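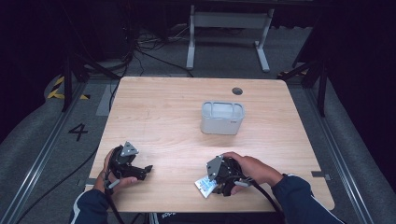

Effect of Demonstration Count on a Learned Packet Placement Policy

Final report, Robotics Project Unit
Submitted 18/01/2019

1. Aim

The project tested how many human demonstrations are needed before a policy trained by imitation can place small sachets into an open bin. Earlier work in the Brekell group used a single gripper and rigid blocks. A sachet is harder to handle: it bends when it is gripped and its printed face is shiny.

2. Collection

Demonstrations were recorded at station 4 with two hand-held grippers, one in each hand. The operator sat at the near edge of the table and moved sachets into a white plastic bin. Each gripper carries a marker plate, and its pose was recovered from the plate by the Drirnska tracking software. Jaw opening was logged on the same clock. Curtains were hung at the sides of the station to keep background movement out of the recordings.

The target was 4,000 demonstrations. Collection began in September and stopped at 2,579 usable recordings after trimming. A recording was rejected if the tracker lost either plate for more than 50 consecutive samples, or if the sachet left the table.

3. Training

Two policies were trained with the Grulby toolkit using the same network and the same settings. Policy A used 2,000 recordings chosen at random. Policy B used all 2,579. Images were cropped and their brightness was varied during training. No depth data was used.

4. Finger camera
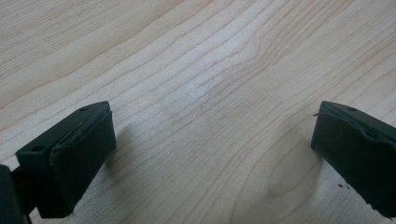 Contact between the finger and the sachet is judged from the camera mounted on the gripper, so the state of that view matters to the result. With the jaws open, both fingers stay in view and the area between them is clear, which gives the network a steady reference for jaw opening. Two problems were noted. The table finish reflects the overhead light as a pale patch between the fingers, and this patch is close in tone to a white sachet. The rubbery pads are also scuffed along their upper edges, with the right one looking ragged. Pad condition was not logged per recording, so its effect on grip cannot be separated from the other sources of error.

5. Results

Each policy was run for 50 trials with the bin in its usual position. Policy B placed 41 sachets and Policy A placed 38. The difference is too small to support a claim that the extra recordings helped. Most failures in both sets were missed grasps, where the jaws closed short of the sachet. Drops over the bin were rare.

6. Further work

The Athanasiadis method of weighting recordings by grasp quality should be tried on the existing data before any more is collected. New pads should be fitted at a fixed interval and the change recorded. A matte table cover would remove the glare, but the existing recordings would then no longer match the test conditions and a new baseline would be required.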